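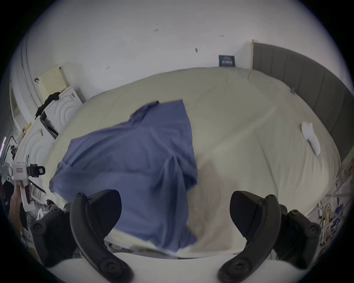

Is it better to fold shirts on the bed or on a table?

The bed, if yours is made and you can bear to keep it that way for half an hour. A table is kinder to the back, but most tables are already carrying something, and a shirt wants room for both sleeves at once.

That's my short reply to the question that has kept this list busy since September. The long one follows, and people who joined for the stain removal threads may wish to go and put the kettle on.

Hedvig Nordin wrote:

> I have read the whole laundry thread and I'm no wiser. Half of you
> fold on the bed, half of you fold at the ironing board, and one
> person folds standing up in the hallway, which I assume is a cry
> for help. My trouble is the bed. I tip the clean washing onto the
> doona, it sinks in, the socks vanish, and by 11 at night I'm
> shoving the lot onto a chair so I can lie down. The chair now has
> 18 shirts on it. What am I doing wrong? Also, does anyone still
> use a folding board? I've been offered an Ellum second-hand and it
> looks like something for serving cheese.
>
> Hedvig

Hedvig, the tipping is what's doing you in. Once the whole load is on the doona you have lost your work surface and gained a landscape. Leave the basket on the floor and bring things up one at a time. I know this sounds slower. I held out against it for years on exactly those grounds, and spent those years looking for socks.

A puffy doona is a poor surface for the fold itself, I'll grant you. You smooth a shirt and the hill underneath comes back up through the middle of it. Two cures. Either turn the doona down to the foot and fold on the sheet, or flatten a patch with your forearm and put a bath towel over it. I do the second. My other half folds on the bare doona and gets shirts shaped like loaves, and we don't discuss it.

For a long-sleeved shirt: do up the top button and one in the middle, hold it by the shoulders, give it one good snap and let it come down flat with the buttons underneath. Sleeves in across the back, sides in after them, then fold up from the hem in two goes. If it lands crooked, pick it up and throw it again. Dragging it straight by one cuff only makes a new set of creases.

Socks go up by the pillows as they surface, singles and all, and wait there for their other halves. Pair them last. Any sock still alone when the basket's empty goes back in the basket, where it can think about things until next wash.

As for the Ellum, I had one. It makes very even T-shirts and is hopeless with collars. It lived behind the wardrobe for a long while and then it went to my sister, who keeps it behind hers. If it's free, take it. If they want 30 dollars, buy a decent basket and keep the change.

The chair I can't help with. Everybody has the chair. You could try putting something spiky on it - a cactus did it for me until I started hanging shirts on the cactus.

To whoever asked earlier about folding fitted sheets: the answer is in message 199 of the archive, and it is still "roll it up and shut the door quickly".

Inon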